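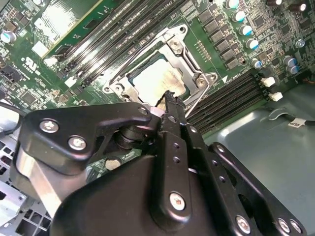

A processor in its socket on a green motherboard. Old computers are accepted at all Wilotcombe drop-off points.

Wilotcombe Public Works
Posted by Hanna Shevchuk, Resident Services
September 13, 2018

1/13
The Department of Public Works wishes to inform residents of changes to the household collection schedule. The changes apply to trash, paper, glass, yard waste and electronics. Please read the full thread before calling the service desk.

2/13
Household trash will continue to be collected weekly. Carts must be at the curb by 6 a.m. with the lid fully closed. Bags left beside a cart will not be taken unless they carry a prepaid tag, sold at the Town Hall front counter.

3/13
Paper and cardboard move to every other week. Boxes must be flattened and tied or placed inside the blue cart. Pizza boxes with food on them belong in the trash. Clean lids may be torn off and recycled.

4/13
Glass will no longer be collected at the curb. The department received 383 written comments on this proposal during the spring review, and many of them opposed it. The contract price for curbside glass could not be met within the approved budget.

5/13
Glass may be taken to any of three drop-off points: the Drosow Street lot, the Zakharchenko Field parking area, and the transfer station. Please sort by color. Window glass, mirrors and cookware are not accepted in the glass bins.

6/13
The Zakharchenko Field bins are emptied early in the morning. Residents of the adjoining streets have raised the matter of noise, and the hauler has agreed to begin no earlier than 7:30. Please do not deposit glass there after 9 p.m.

7/13
Yard waste is collected through the first full week of December. Leaves must be in paper bags or in an open container marked YARD. Branches should be bundled with string and cut to a length one person can lift. Plastic bags of leaves will be left at the curb with a notice attached.

8/13
Electronics are accepted at the same three drop-off points during staffed hours. This includes computers, monitors, printers, phones and cables. There is no charge for residents — a charge applies to businesses, and the form is available at the front counter.

9/13
Residents are responsible for removing personal information from computers and phones before drop-off. Staff cannot return an item once it has been accepted. Loose batteries should be handed to the attendant and should never be placed in a cart.

10/13
Paint, solvents, motor oil and pesticides are not accepted under this schedule. A separate collection will be announced by mail. Dried latex paint may go in the household trash with the lid off the can.

11/13
Hauling for all routes remains with Drolora. Missed collections should be reported to the service desk by noon of the following business day — reports made later will be held until the next scheduled pickup.

12/13
Residents who have difficulty moving a cart to the curb may apply for side-door service. Applications are reviewed by Maarten Maes, Route Supervisor. Households already enrolled need not reapply.

13/13
Printed schedules will be mailed to every address in town. Large-print copies may be requested at the front counter or by phone. The department thanks residents for their patience during the change.

3 shares
3 comments

Gail T.
Is the transfer station open Saturdays now or still just weekdays? The sign at the gate says one thing and the town calendar says another.

rob_on_linden
Very disappointed about the glass. We wrote in against this, and so did most of our block.

Wilotcombe Public Works
@Gail T. The transfer station is open Saturdays from 8 a.m. to noon. The sign at the gate will be replaced.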